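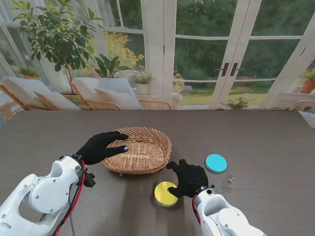 Cell 2, glove and cable check, 1 October 2023

Tetsuya reported the right hand dragging discs when it should pick them up. Ran 30 picks into the basket before touching anything. Left hand held the rim well enough, right index kept landing on the disc edge and pushing.

Took the right glove off. Fingertip had twisted round, so refitted it and pulled the cuff down tight. Log says 178 hours on this pair – Olga wants them changed at the March service regardless.

Red cables: reseated the wrist connector on the left arm, screws nipped up. No play in the joints on either side.
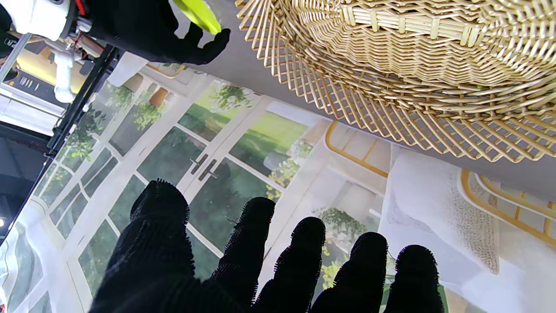
Wrist camera next. Exposure set to 4000 and left there, focus ring taped. Haruto asked if we could crop the view so less of the glove gets in. I'd leave it, as the fingers across the bottom give a quick check that the glove is on straight, and the basket and the other hand still show at the top. The fuzz on the fingertips does catch the light, so brush them before each run.

To do: order gloves from Plolis, ask Isamu for the spare connector.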